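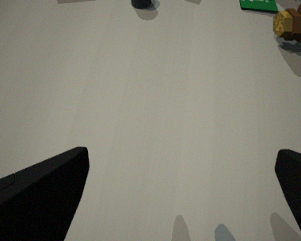 List Home | Browse by Thread | Browse by Date | Search | Log In

Subject: Re: [plandby-bread] Rye starter gone sulky, plus the flour order
From: Shoshana Bellamy

Dear Rozália, and everybody else who has been kind enough to write to me off-list this past week,

I'm sorry to be so slow. My sister has been staying and we have done nothing but eat and talk and drive out to look at other people's gardens, and I kept thinking I would sit down after supper and answer this properly, and then it would be eleven o'clock. She went home this morning, so now I have a pot of tea and no excuses.

Rozália Major wrote:

> Hello all. I've been keeping the rye starter I got at the
> spring swap, and until now it has been a lovely thing, up and
> over the jar by lunchtime. Since the start of September it has
> hardly moved. It smells sharp, almost like nail polish, and
> there is a gray liquid on top in the mornings. I feed it once
> a day, 40 grams of flour and the same of water. Same jar, same
> shelf. I did open a new bag of flour. Have I killed it? And is
> there still time to get in on the Ó Riain order? I would take
> a small bag of the dark rye if anyone wants to split.
>
> Rozália

First of all, no, I really don't think you've killed it. I have left that same starter at the back of the refrigerator for an entire summer, under a layer of something the color of dishwater, and it came back after a few days of attention. The nail polish smell usually means it's hungry. The gray liquid is the same complaint in another form, and you can pour it off or stir it in, whichever you like. I stir it in because my mother did, and I like the sourness it gives.

What I'd ask is how much of the old starter you keep when you feed it. You mention the flour and the water but not that part. If you're keeping most of the jar, then 40 grams is a very small dinner for a very large family. Try taking out all but a spoonful, and give that spoonful the 40 and 40, and do it twice a day for a while, morning and bedtime. Use the spoiled-smelling extra for crackers or pancakes if you can't bear to throw it out (I never can, and my freezer shows it!).

If there's any pink or orange in it, or fuzz, that's another matter and you should start over. I have plenty in my own jar and would happily bring you some.

The new bag could be part of it too. Was it whole rye or the light one? I switched to a light rye one winter when the store was out of the other, and my starter went flat as a pond. It perked up as soon as I mixed a little whole grain back in. And your kitchen may be cooler now than it was in August, even if it doesn't feel like it to you. Mine faces north, and by this time of year I've moved the jar up on top of the refrigerator, next to the radio.

Now, the order. Yes, there is time. Ó Riain will mill for us again at the same price as last year, so long as we come in at 600 pounds or better, and we're a bit short of that still. The dark rye comes only in the big sacks, but I'd be very glad to split one with you, and I think two other people asked about the same thing, so we may make a foursome of it. Please write to me and not to the whole list with your amounts, or I'll lose them. I lost one last year and felt terrible about it, and she was so nice about it that I felt worse.

Somebody asked whether we could use the Skelo hall for the pickup again. I've called and left a message. If they can't have us, my garage will do, but you'll need to park on the street and be patient with the dog.

Before I forget, I baked the caraway loaf from the recipe that was passed around in the spring, and it needed longer than it says. The crust was beautiful at the time given, but the middle was gummy, and I ended up putting it back in with foil over it. I also let it sit a full day before cutting, wrapped in a towel, and the second loaf was so much better for it that I'm going to write that on the card in ink. My sister took the heel home in her purse.

If anyone still has the Hungarian potato bread recipe, the one with the mashed potatoes and the caraway in the dough, would you send it again? My copy went through the wash.

Rozália, do write and say how the jar is doing after two or three days of the new feeding. And tell me how much rye you want!

Warmly,
Shoshana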